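Counting Bitterns at Drostovley

For most of the past century the reed beds at Drostovley were regarded as a drainage problem. Landholders cut channels through them, burned them in dry years and grazed whatever came back. The wetland is now the subject of a recovery plan for the Australasian bittern, a brown, secretive heron that is far more often heard than seen.

The plan was adopted in December 2019 and covers 980 hectares on both sides of the Plundik channel. It brings together the water authority, three neighbouring rice farms and the Després Wetland Trust, which holds the licence for the bird surveys. Under its terms, water is to be held on the northern beds until the young birds have left the nest, even where this delays maintenance on the channel banks.

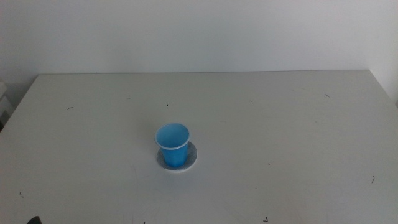

Anas Hakim told the trust in a written submission that the timing of the water mattered more to his farm than the volume. Growers could work with a later drawdown, he wrote, provided they were given the date before sowing and the date was then kept.

The trust has accepted that point. A drawdown notice will be issued each May, well ahead of the planting season, and may be changed only with the agreement of all parties. Growers who keep shallow water on their bays for longer will receive a payment per hectare, set by the authority and reviewed every second year.

Survey work follows a fixed routine. Male bitterns give a low, booming call at dusk and before dawn, and observers at eight listening stations record the direction and time of each one. Bearings from neighbouring stations are then compared, so that a single bird heard from two places is not entered twice. 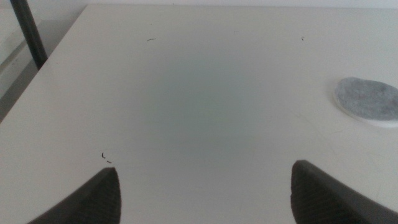
Why not search for the nests directly? Walking through dense reed can cause a sitting female to leave her eggs, and the trampled path gives foxes a way in, so the survey relies on calls alone.

Fox control remains the most disputed part of the plan. Baiting is confined to the Flenetti side of the wetland, where there are no houses – an arrangement that some members of the trust consider too limited. Châu Đặng, in the trust's annual report, argues that a narrow program carried out every season will do more for ground-nesting birds than a wide one that lapses when funding runs short.

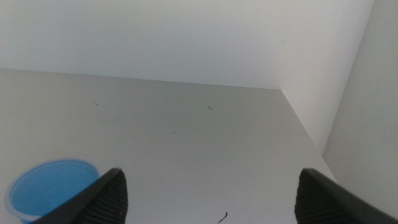 Blue cup beside an open gripper on a tabletop.

Work on the second stage will begin with the replacement of two ageing regulators on the Plundik channel. Until these are in place, water levels on the southern beds will continue to be adjusted by hand.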